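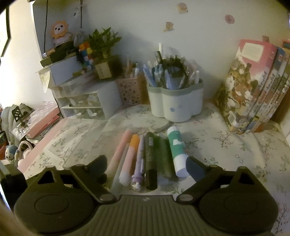
My pens had been driving me nuts since before the move to Lloyd Street, so Saturday was finally desk day! Out came the pinks, the lilac one with the clear ball on top (my favorite, don't judge) and the glue stick, all lined up on the blossom tablecloth in front of the big white holder.

Markers get the clear box with the little flowers on it. I love that I can see what's inside without digging.
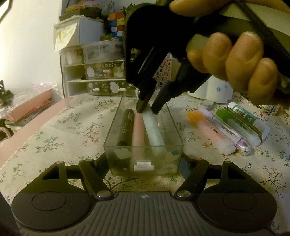 Coming in December

The washi tape drawer. Wish me luck, I own nearly 50 rolls.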